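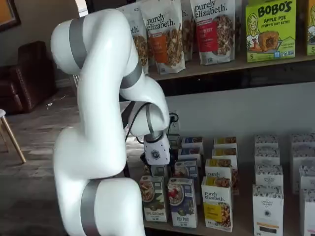
*Robot arm above the lower shelf, cereal boxes. Granola on the upper shelf.*

**23 May 2024, reading workshop, notes on "Trerncombe"**

Present: Gönül, Ferhat, me. We continued with the manuscript for Badberg. The reader's report must be 2000 words and we have the first half of it, but the first half is mostly plot, so it will have to become shorter.

I read chapter 15 again before the meeting. This is the chapter where Paul comes back to the village and finds the house of his aunt sold. On my first reading I wrote "slow" in the margin in several places. On the second reading I would remove most of these remarks. The slowness is in the right place, the reader already knows that the house is sold and Paul does not. What disturbs me is the letter. He reads it standing in the post office and the author gives us the full text, and then in the next paragraph Paul repeats to himself what was in it. One of the two should go. I prefer to keep the letter.

Gönül Polat does not agree. She thinks the letter is the weaker one, it sounds like the author and not like an old woman who left school early. She read some sentences aloud, and I have to admit that "the irrevocable nature of my decision" is hard to defend. Her proposal: keep two lines of the letter, let Paul misunderstand them, and the reader will feel the rest. I wrote this in the report as an option and not as a demand.

**Is it a crime novel or not**

We lost much time on this, again. The publisher's sheet says "village mystery". There is a death in the prologue and somebody did it, so far yes. But from the middle of the book nobody in the village is asking any more, and the question is more who will inherit the field behind the chapel. Ferhat Aydoğan says a reader who buys it for the mystery will be angry. I think such a reader will be a little disappointed but will finish the book, as I did. I read the last part in one evening and forgot my soup on the stove.

What we can say in the report without a fight: the prologue promises a faster book than the one which follows. Either the prologue changes or the cover text changes. The second is cheaper.

**The dog**

Trimus, the dog, is gray in the prologue and brown when Paul meets him on the path. Ferhat looked if it could be a different dog, but no, it has the same torn ear. Small thing, put it in the list at the end. Also the name is explained to us by three different characters and I did not need it from any of them.

But I want to write down that the dog is well done. He never does anything clever. In many books of this type the dog finds the glove or the knife, and here he only sleeps in the wrong room, and this is how Paul understands that his aunt had moved her bed downstairs. Gönül had not noticed it and went back to check. It is in one half sentence, near the end of the kitchen scene.

**Sentences**

Copied here because I want to use them when we talk with the younger readers:

- "She had the kind of kitchen where you were given a cloth before you were given a chair." Good. I know this kitchen.
- "His heart was a locked drawer." Not good. And four pages later the drawer is a real drawer, and it is locked, so the comparison spoils the real one.
- "The rain had opinions." Ferhat likes it. I don't.

The dialogue is better than the description almost everywhere. When the two sisters speak, I know who is speaking without the name. When they are silent and the author must tell us about the light on the hill, it gets heavy, with too many adjectives before the noun.

**What I am not sure about**

The ending. I believe who did it, but I do not believe that Paul would keep quiet. For the whole book he cannot keep quiet about anything, he even tells the bus driver about his divorce. Gönül says this is the point, he learned something. Maybe. Then I want to see where he learned it, and I searched and could not find the place. Possibly it was in a chapter which was cut, the numbering has a gap in our copy. Must ask Badberg if we have the complete file before we write one word about it.

**To do**

- Me: shorten the plot part, write the paragraph on the prologue.
- Gönül: the letter, with her two lines as a suggestion. Friendly tone please, it is a first novel.
- Ferhat: list of small errors (dog, the chapel door that opens both ways, the aunt's age at the wedding).
- Ask about the gap in the numbering.

The report goes out when all of us have read it once more. Publication is planned for July of next year, so the author has time for a real revision if she wants it. Ferhat has taken the printed copy home, the one with my pencil marks. The marks in green are older and can be ignored.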